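Search questions, tags, users... Search Ask

What rules do you follow for two arms working with a person nearby? Towel folding cell

Posted December 2025

We have a small two-arm setup, cloth work only. Towels, fleece, that kind of thing. Started with a two page rule sheet from March and its badly out of date. I need to rewrite it before we let more people run sessions. Payload is tiny so everyone on the Tondongate project acts like there's no risk, and I get pushback every time I bring up stop buttons. What I have now: speed limit on in software, one operator per session, hands off the table while arms are enabled. That's it. Oh and finger pads wiped every 10 sessions, not that anyone logs it.

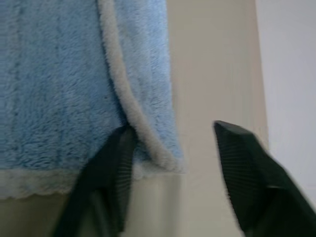
Do collaborative robots still need a risk assessment if they only handle soft things?
The assessment covers the whole application, so the arms, the fingers, the table, and the person reaching in all count. A soft workpiece takes away one hazard, maybe two. Pinch points between the fingers and between the two arms are still there, and so is whatever happens when somebody turns the force limit up "just for today".

What I want to know mainly – what goes on the sheet, and who signs when a setting changes?

2 answers

Answer 1 (accepted)

Ran a similar cell for a couple years at Pathak, dual arm, garments mostly. Ours, trimmed down:

Written risk assessment first. ISO 12100 for the method, ISO 10218 for the robot side. If you're in the US look at R15.06 too. Get the current editions, old PDFs float around forever.

Stop button reachable from where the operator really sits. Test it at start of shift, write it down. A stop nobody has pressed in a year is a guess.

Arm to arm clearance. People forget this one. Each arm can be fine by itself and the pair still makes a crush point over the middle of the table. Set a minimum gap or a keepout in the controller, then check it at slow speed with no cloth.

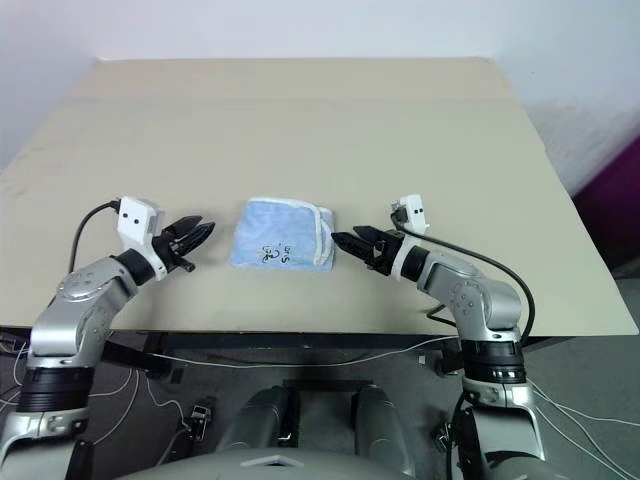 Both grippers at a folded towel, blue with white edging.

Cables. Nothing loose on the floor where the operator walks, and enough slack at the wrist for the full range of motion. Run every joint out to its limit by hand before you tie anything down. We snagged one in week two, 23 minutes into a run, bent connector and a lost afternoon.

Settings changes – two names, the person who changed it and someone who did not. Speed, force, keepouts, tool dimensions. Date, old value, new value. If you change fingers you redo the pinch check, new fingers are a new tool.

Hands off the table while enabled is a good rule but it only works if resetting the cloth is easy. If a reset takes a full disable and a long reboot people WILL reach in. Fix the reset first, then enforce teh rule.

Inspect pads and fasteners by cycle count. We did every 2000 cycles, stretched it to 4000 once we had records to back it up. Your number will be different.

Answer 2

Just put a light curtain round it and be done. We have a Purum cell and thats what we did. No paperwork problems since.

Comments

A curtain doesn't replace the assessment, you still have to work out the stopping distance and where it gets mounted. Wouldn't copy answer 2.

Thanks, using the two names thing. Reset on ours is slow, explains a lot

Does anybody have a blank change log? We keep ours in Folow and it's a mess, half the entries have no old value

^ plain spreadsheet. five columns. don't overthink it

What about vision only stops, ok or no?

Depends if the camera system is safety rated. Most aren't. Ask that as its own question

Contact us | Terms | Copyright 	the authors, shared under site license | Back to top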